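The Table Is Not the Problem

Every office I have worked in has owned one table that was too big for the room and too important for anyone to be in charge of. Ours seats more people than we have ever had a reason to gather. It came with the lease when we took over the floor from Trandeck, and I remember the agent putting her palm on it as if it were a horse.

Since then we have had a clear-desk policy, a clear-desk poster, a revised clear-desk policy and, in July, a consultant from a firm called Eneton, who charged us for a day and left behind a document on "surface culture." I read all of it. I want to argue that most of what we are told about shared tables is wrong, and that the people who sell tidiness to offices have not spent enough time eating a sandwich in one.

The claim goes like this. A bare table is a sign of a focused team. Things left on it are a sign of drift, and if you tolerate a charger today you will have a landfill by fall. Therefore everything must go home at the end of the day, and "home" must be a labeled place. The Eneton document says "home" so many times that I began to feel sorry for the stapler.

I don't believe the first part. I have worked on teams with bare tables that could not get an invoice out the door. At Andow, where I spent four years, the main table was wiped down every evening at six and the company still managed to lose the signed copy of its own lease. The cleanest surface in the building belonged to a department that was later found to have no work to do. A bare table tells you that someone cleared it. That is a fact about an evening, and I would not stretch it further.

The second part, the slide from one charger to a landfill, is more interesting, and I did try to take it seriously. I have walked past our table most days for years and the slide does not happen the way it is described. Small things arrive, sit for a while and get taken away when someone needs the space. Big things arrive and stay. The landfill, when we have had one, was made of big things: a box of lanyards from a trade show, two broken keyboards, a roll of carpet samples that outlived the person who ordered them. None of those started as a charger. Each of them started as a decision that somebody was avoiding.

What gets scolded, though, is the small stuff, because it is easy to scold. Nobody sends a memo about the carpet samples. The carpet samples have a budget code.

Rafail Kokkinos, who manages our floor and has more patience than I do, put it to me over coffee. "People see a bit of wrapping and they see a moral failing," he said. "They see a crate and they see a project." He has asked for the crates to be moved 3 times. He has never been asked to move a crate by anyone else.

So take an ordinary afternoon at the big white table. A crinkled piece of clear plastic in the middle, a narrow white strip lying near it, a little black cable or connector over by the rim. That's the sort of clutter the policy was written to defeat. There is a great deal of glossy white left over. You could hold a board meeting around the plastic, and if a board could be thrown off by it I would have other questions for the board.
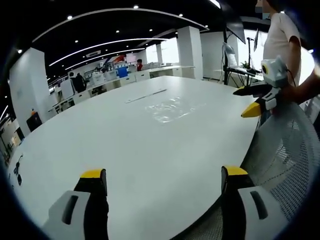
What the plastic is good for

My own objection to the plastic is narrow. It should go in the trash. It will take whoever walks by next a few seconds, and I would like to live among people who do that without being trained. I said so in the comment box on the Eneton survey and was told my answer had been coded as "supportive of the framework." It was not.

The framework wanted a lot more than seconds. It wanted a tray for cables, a tray for "items in transit," a sign-out sheet, and a weekly rota with names on it. We priced the trays. With the dividers and the labels they came to 635 dollars, and the supplier, Igwe, wanted to add an annual fee for refreshing the labels. I have been in business long enough to admire that, but I voted against it.

We did run the rota for a short while. It taught me something I had half known already: once the table was one person's job, it stopped being the job of everyone else. Before the rota, people would pick up a wrapper on the way to the kitchen. During the rota, they would step around it and check whose turn it was. I watched a man I like lift a cup, read the list, and put the cup back down.

Advocates will say that we ran it badly. They always say that, and it may be so. But a system that works only when it is run well, by busy people with no interest in it, is a system I would like to see tested somewhere else first.

The case against me

Ivone Amaral thinks I am being lazy and dressing it up. She has been the one to clear the table before a client visit more often than I have, and she made me a list of what she had found on it. The list was long and included a shoe. Her view is that loose rules are paid for by whoever minds the mess the most, and that this is usually the same person each week, and that the person is seldom a manager. I don't have a good answer to that. I have a partial one.

The partial answer is that the trays would not have helped her. A tray is a place where a thing can wait without looking abandoned. Give an office a tray for items in transit and within a month it is full of items that are not in transit at all. I have opened the drawer we already use for stray cables. It holds 46 of them, by Ivone's count, which she made in order to win this argument, and almost none of them fit anything we own. Each one was put there by somebody being tidy.

If we want to be fair to the people who do the clearing, there are duller remedies. Put a trash can next to the table. Ours was beside the printer for years, on the theory that people would walk to it, and the walk is not long, and they did not walk. Let anyone throw out plastic, paper and strips of whatever it is without asking. Put a date on the big things when they arrive, in thick marker, so that when the date is embarrassing someone is embarrassed by it. And let the last people to use the table before a meeting be the ones who clear it for the meeting, whatever their job title, including mine.

Ivone accepts the trash can. She does not accept the marker, on the grounds that nobody here embarrasses easily enough.

About the gloss

There is one more thing I hold against the table itself, and it supports her side a little. It is white and it shines. A glossy white surface makes every object on it look like evidence. The same cable on a brown desk is a cable, and on our table it looks as if it has been left there for the police. I am fairly sure that half the memos we have received about clutter were really about finish. The old table at Andow was a scarred dark thing you could have lost a cat on, and for four years I never heard a word about surface culture, only about the missing lease.

I raised this with Rafail, who said a replacement was out of the question, and that in any case it would not fit in the elevator. Nobody knows how Trandeck got it up here. He has moved the trash can, though. It went next to the table last week, and on my way past this morning there was a paper cup in it and another one on the floor beside it.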